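# The Hook Problem

Dishwashing was solved, in the sense that matters to an appliance maker, by a sealed box with a spray arm. The chore that surrounds it was left alone. Somebody still has to load the box, unload it, and put each item where it belongs, and in a fair number of kitchens the place where an item belongs is a hook.

Hanging a spatula on a hook takes an adult under two seconds and no thought. For a manipulator it is a short sequence of awkward sub-tasks. The utensil has to be gripped somewhere that leaves its hole clear. The hole has to be located, often in translucent plastic that depth sensors handle badly. It then has to be lined up with a curved metal tip only a few millimetres across, passed over it, lowered and released without swinging the stand around. Taking the utensil off again is the same problem in reverse, with the added risk of dragging the whole stand across the bench.

Nulness, a small automation company with a workshop in Sivside, has spent much of the past year on work of this sort. Its customers are mostly shop-floor operators who want parts racked and unracked. Its technical lead, Nayeli Camacho, regards household objects as the harder test, and a cheaper one.

"A fixture in a factory is built so the part goes on one way," she says. "A mug tree is built to look nice on a counter. It will move if you lean on it."

The company's method is to have people do the chore first. Demonstrators work with a hand-held gripper in each hand, so that the motion recorded is limited to what a two-fingered tool can do. A person using bare fingers will roll a handle, pinch with a fingertip and correct with the thumb, and very little of that transfers.

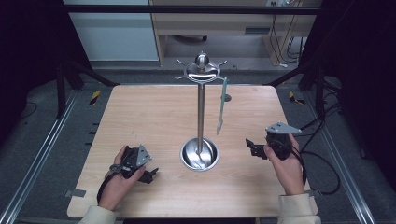 The two-handed version of the task matters more than it first appears. With one arm, the stand is a loose object that reacts to every contact. With two, one gripper can steady the pole while the other does the placing, at the cost of a second arm, a second controller and a good deal of collision checking. Camacho's group trains both and reports them separately, a habit more firms could adopt.

The current figures are decent without being startling. On a policy trained from 722 demonstrations, the one-armed system hung the utensil in 49 per cent of attempts. The two-armed system did better, and Nulness puts it at over 80 per cent for stands it has been trained on. For an unfamiliar stand the number drops sharply, and it drops further when the hooks are polished. Specular metal produces false edges, and the false edges move whenever the camera does.

Myroslav Bilyk, who handles evaluation, keeps a failure log sorted by phase of motion. Grasping accounts for a small share. Most entries fall in the last centimetre before contact, when the hook tip passes behind the utensil and the wrist camera loses sight of it. A person deals with this by feel. The grippers have finger pads with some compliance, but compliance only forgives an error, and the system has no measure of how large the error was.

A force-torque sensor at the wrist would supply that measure. It would also add weight and cost, and Bilyk says the budget for a shop-floor unit is tight enough already. The interim approach is a search pattern: touch, back off slightly, shift, touch again. It works on rigid parts. On a thin plastic utensil that flexes when it meets the hook, the contact signal is smeared out and the search tends to wander.

Speed is the other constraint. A successful placement currently takes 10 seconds, and a search can double that. On a racking line this is tolerable if the machine runs unattended through a night shift. In a kitchen, with a full load to put away, it means the robot is still going when the kettle has boiled, the tea has been drunk and the cup has come back dirty.

There is also the matter of what happens between placements. Demonstrations need approaches, retreats and empty passes over the work surface, so that a policy learns where to go when it is holding nothing. Early data sets tended to trim this material out as dead time -- a mistake, in Camacho's view, since a robot spends a large part of any chore in exactly that state.

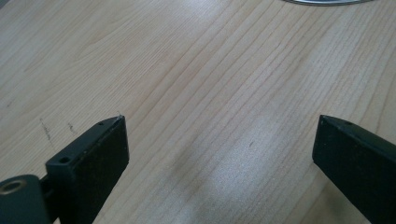 I-seul Won is less persuaded that more demonstrations are the answer, arguing that a kitchen could simply be fitted with wider hooks and utensils with larger holes, and that the industry has always moved faster when it was allowed to change the part.

The precedent is on Won's side. Pallets and shipping containers were standardised to suit the equipment that lifts them, and the dishwasher rack dictates to some degree the shape of the plates sold to go in it. Quezada, which supplies hanging fixtures to commercial kitchens, already sells a rail with flared hook tips. Nulness tested it over four days and found that the one-armed system improved enough to make the second arm hard to justify.

Camacho accepts the result and disputes its reach. A restaurant can replace its rails in an afternoon. A household owns whatever it owns, bought over years or inherited, and is unlikely to refit the counter for the benefit of a machine it hasn't yet decided to buy.

For now the shop floor gets the product. Nulness expects to place a two-armed racking cell with its first customer in October, handling stamped brackets with generous holes on fixed pegs. The utensil work continues alongside it, mainly as a stress test, and Bilyk's log for the last centimetre is still the longest one he keeps.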